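11/12/19 - ball rebound and boot tests, back bench

Picked up again on the match balls the Beltby league wants to switch to. Wastovex says their new size 5 holds its bounce for 4,000 kicks. I asked for the test sheet in May and got a brochure. So we are doing it ourselves on the old kicking rig.

Two balls per maker, Wastovex and Medve, all pumped to the same pressure with the same gauge. I checked the gauge against the spare first and they disagreed a little, so I'm using the newer one and writing that down so it doesn't get forgotten.

First 1,000 kicks done. Drop test from the top mark, onto the concrete by the door:
Wastovex A - no change I would swear to
Wastovex B - lower than this morning, seam starting to lift near the valve
Medve A - fine
Medve B - fine, but it was the livelier one to begin with

I don't trust any of this yet. Reading a bounce off a wall chart by eye is a good way to see what you want to see. Whoever has the phone mount, please bring it back so we can film the drops. Also the rig hits the same panel nearly every time. No striker does that, and it may be all that is wrong with B.

The league's other argument is that the keepers like the Wastovex better. They tried it on one dry evening, on the good pitch, after being told it was the expensive one. I would like to hear from them after a wet away game with the logo taped over.

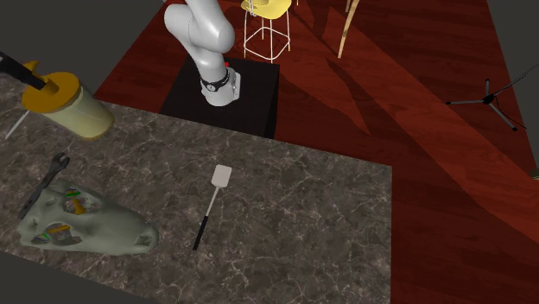
Boots: the Virura studs came in. They are meant to lock with a quarter turn. Mine needed more than that, and one backed out by hand with no effort - could be a bad thread in my boot, so try a different pair before anyone writes to them. Keep the packet.

Next: turn the balls by hand every 50 kicks, redo the drops on turf as well as concrete, weigh everything before and after soaking. Order valve needles, we are down to the bent one.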